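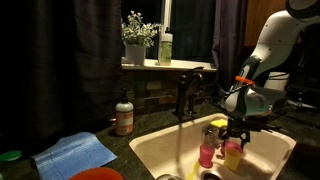 Is it better to move the arm by hand or drive it remotely when you're showing it a dishes task?

Depends on the task, but for anything in a sink most people end up on remote, your own arms get in the camera view otherwise.

Print this thread | E-mail this thread
Shares: 25 | Comments: 4

dundo_dave
Tuesday, September 8, 2020
Ok but I did 192 demos by hand in July and they trained fine. Cups into the rack, mostly. Hand guiding you FEEL the rim of the sink. Remote you just bump it and find out later.

abegay
Fine for you maybe. My hand guided set was garbage — elbow in half the clips. Threw out the lot and started over with the remote. 423 demos now, much cleaner.

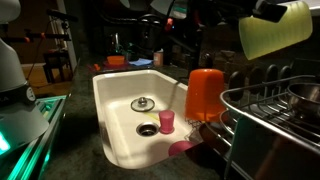

Orange cup upside down on the rim, glass lid on the bottom by the drain.

ollasport
How do you deal with the clear lid tho? Depth is a mess on anything see thru. I keep driving the fingers too low. Tried slowing down, then the demos get so long teh policy just sort of hovers.

abegay
Go for the knob. Come straight down, stop, close. Don't correct sideways once you're low, it learns the wiggle. 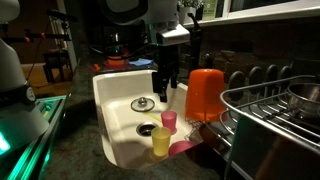 Re: lids and cups (split from hand vs remote)

dundo_dave
Still say by hand for lids. One grab, no lag.

prevau_v
Disagree with both of you. Mix them. Hand guide the first few so you know what the reach is like, then remote for the rest. And move stuff between demos!! I had over 884 clips with the cup in the same spot, useless. 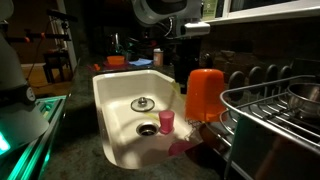 Orange cup at the rack side, base up.

ollasport
ok trying the knob thing tonight. what rate are you recording at, anika?

abegay
Whatever the default is, never touched it. Check your lag first

Print | E-mail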